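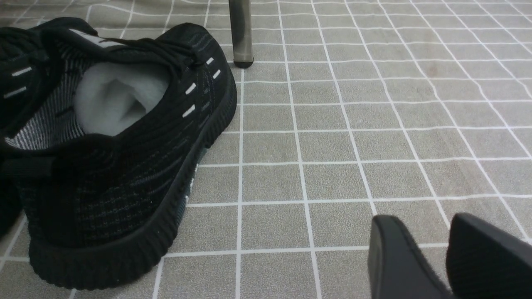 Knit footwear has changed the work of the neighborhood shoe repairer more than any material introduced in the past generation. For most of the last century, a shoe arrived at the counter with a leather upper, a welt that could be opened and a sole that could be replaced. A black sneaker with a fine-ribbed knit upper and laces crossed over the instep presents a different set of questions. The knit cannot be polished, patched or stretched on a last in the usual manner, and a pulled thread near the collar may travel some distance before it is noticed.

The Dumitrescu School of Shoe Repair has taken these questions as the basis for its revised course of study. Established to train apprentices for independent shops, the school admits 21 students each October and places them with working repairers for the second half of the year. Its director, Eleni Radonjić, describes the revision as overdue.

"Our graduates were very well prepared for the shoes their grandparents wore," she said. "They met their first customers and found that half of what came across the counter had no leather in it."

Under the former program, textile uppers received a single afternoon of instruction. They now occupy a full term. Students learn to identify the direction of a knit before cutting or stitching, to secure a run from the inside, and to choose thread that will give with the fabric when the wearer walks. A separate unit deals with adhesives, which can stiffen a soft upper or bleed through to the outer face if applied too heavily.

Heel linings remain the most frequent repair in the partner shops. The Tedard workshop, which has accepted apprentices from the school for 20 years, recorded 483 lining replacements in its most recent annual ledger, the highest figure it has entered. Manaia Cartwright, who manages the workshop, attributes the rise to habit as much as to construction. Many wearers leave the laces tied and push the foot in from above, so that the back of the collar folds and wears through well before the sole.

The cost of such work continues to trouble the trade. A lining replacement at Tedard requires the better part of an hour, and customers who would readily pay to resole a pair of dress shoes often hesitate over a sneaker. Ms. Cartwright has responded by publishing a fixed price list in the window and by declining work she considers poor value for the owner. Shoes with a collapsed midsole are returned without charge.

The school is now preparing 2 short evening courses for repairers already in business, to be held at its Workov Street premises. The first will cover collars and linings, and the second will address the bonding of foam soles. Applications are open to any shop with a practicing repairer on staff, and participants are asked to bring a pair of textile shoes in need of attention.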